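4.2 Serving the cake

I'll admit this is the part of the study I had been looking forward to. Section 4.1 dealt with things that go into bowls, and bowls forgive nearly everything. A slice of cake on a flat plate forgives very little. It has a pointed end that wants to break, a wide end that wants to tip, and people have surprisingly firm ideas about how it should look when it lands in front of them.

My interest here started with a boring question from Shobha Amin, who helped me sort the diary entries back in July. She had been reading what our 37 households wrote about dessert and she asked me, "Do they mean the cake or the plate?" I didn't have an answer. A lot of the entries that we had filed under food (too small, too messy, looked sad) made just as much sense if you read them as complaints about the dish underneath. One person at the Gimedano site wrote that her slice "looked lost." I had coded that as a remark about portion size. Shobha had coded it as a remark about the plate, and after some back and forth I came over to her side.

So we went back through all 506 entries that mention a plate and read them again, this time keeping the food and the dish apart. I won't pretend that was quick. The coding sheet we had borrowed from the Flarkell project had one box for "presentation" and that was it, so we split the box into the slice, the dish, and the bit of bare dish left showing around the slice. That last one turned out to be where most of the talk was. People care a lot about the empty part!

There is one move I kept coming back to while writing this section – the slice held over the plate, just before anyone lets go. It's a very short stretch of time and in the diaries it gets a lot of words. Respondents told us about picking a spot, changing their minds, and turning the point toward the guest (or away, in two families who were both very sure that theirs was the normal way).

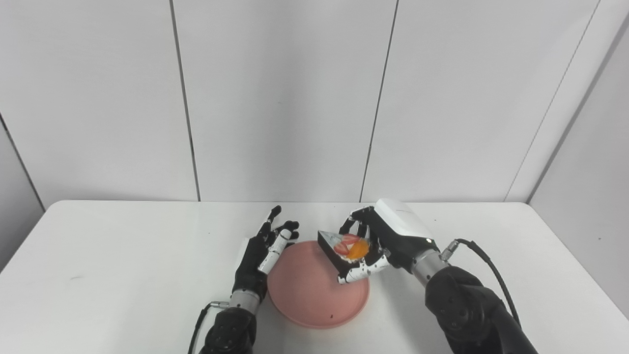 Figure 3. A wedge of cake held above a round salmon-pink plate with a slightly raised rim.

The rim matters more than I gave it credit for in the first draft. Our respondents rarely used the word, but they described it all the time: "the edge that stops it," "the lip," "the bit you hold so your thumb isn't in the frosting." A plate with no lip at all got called a tray, or a tile, or once a coaster. A plate with a deep one slid toward being a bowl, and then the fork comes in at a funny angle and the last crumbs collect in the corner where you can't get at them. Somewhere in between is what most households simply called a cake plate, whether or not it had been sold as one.

Color came up too, though in a more scattered way. Several people keep a warm-colored plate back for birthdays and serve everyday cake on white. One man at the Ama site said he liked pink under a pale sponge and hated it under anything chocolate, and then two pages later he served chocolate on pink without a word about it. I love him for that, but it does show the limits of asking people what they prefer. What they write in answer to a question and what they write down after dinner are different sorts of evidence, and I've tried to lean on the second.

Then there's the way the slice gets there. We had expected cake servers and broad knives, and we did get those, mostly when guests were around. With just the family at home it was fingers, again and again – thumb on one side, the rest on the other, quick lift, down. Quite a few respondents sounded a bit sheepish about writing this. I don't think they needed to be. Held by hand, you can feel whether the slice is about to give, and several entries say exactly that in their own words. The server keeps your fingers clean but you find out about the crack when it's too late.

We come back to the sheepishness in Section 5, along with the question of who gets the first slice.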